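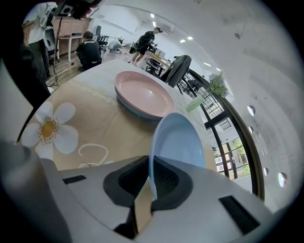
Visita a la planta de Druledex en Clevport
8 de octubre de 2019

La fábrica de móviles de Druledex queda a las afueras de Clevport, pasado el polígono. Entramos en un grupo pequeño y la visita duró toda la mañana. Antes de pasar hay que dejar el teléfono en una taquilla y ponerse bata y cubrezapatos.

En la línea principal se monta el Wolde, el modelo de gama media con batería de 3000 mAh. Trabajan 88 personas por turno. La pantalla se pega al principio y la tapa trasera casi al final, después de probar cámara, altavoz y antena.

Lo que más me interesó fue la sala de ensayos. Cada semana apartan 200 unidades y las someten a caídas, calor y humedad durante 8 días. El ruido es considerable —dan tapones en la puerta.

Del Drasex, el próximo modelo, solo contaron que saldrá en abril. Pregunté por el precio y no quisieron darlo. El autobús de vuelta sale de la puerta norte, no de la principal.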